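Workshop notebook, Dultetance
November 30, 2020
Entry by Yichen Luo

Subject: entrance stand for keys and small items, second layout

The purpose of the present work is to settle the arrangement of the entrance stand before drawings are passed to Gredach for quotation. The stand is intended for a narrow hall table or shelf and must receive keys, a telephone and the loose contents of a coat pocket. The first layout, tried in September, had two arms and no bowl. It was set aside on the grounds that coins and small receipts were left on the table beside it.

Layout. The second layout retains the upright post on a flat base, with one short horizontal arm near the middle of the post. The base is extended on one side to form a round holder, into which a separate bowl is placed. The telephone is not given a holder of its own and is to be laid flat on the table next to the bowl. Deligiannis had asked for a slot in the base for this purpose. The request was considered and declined for the present, as cases differ too much in thickness for one slot to suit them.

Arm. The arm projects 65 mm from the post. Trials with 35 mm were made on a spare post and were not satisfactory: a bunch with a wide ring sat against the post and swung when the next bunch was added. The longer arm is to be adopted. The question of a small upward lip at the free end remains open. A lip would hold the ring more securely but would require the user to lift the keys higher on removal.

Load. A bunch of 300 g was hung from the arm overnight with the bowl in place. No lean could be measured at the top of the post in the morning. The same test without the bowl has not been done and should be, as some households will certainly take the bowl away to wash it and forget to return it.

Bowl. The white ceramic bowl with the scalloped rim is preferred to the plain one. The points of the rim give the fingers something to take hold of when the bowl is lifted out of the holder. The glossy interior is easily wiped. Truller can supply the plain bowl at a lower price, and a quotation for the scalloped pattern has been requested from them.

Placing on the table. The stand is to be tried at the centre of the light wooden table, arm to the left, with keys brought in from the left and the black case kept to the right of the bowl.

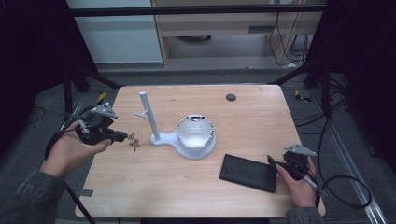 The reverse arrangement, with the arm to the right, should be recorded in the same manner for left-handed users. It requires no change to the moulding, only that the base be turned round, but the bowl then comes to the left and the wording of the instruction leaflet would have to cover both cases.

Quantity. Gredach has indicated that a first order of 3,840 pieces would be accepted. No commitment is to be given until the matter of the lip is decided.

Outstanding: load test without bowl; sample arm with lip; reply from Truller; revised drawing of the base to Deligiannis.

Y. L.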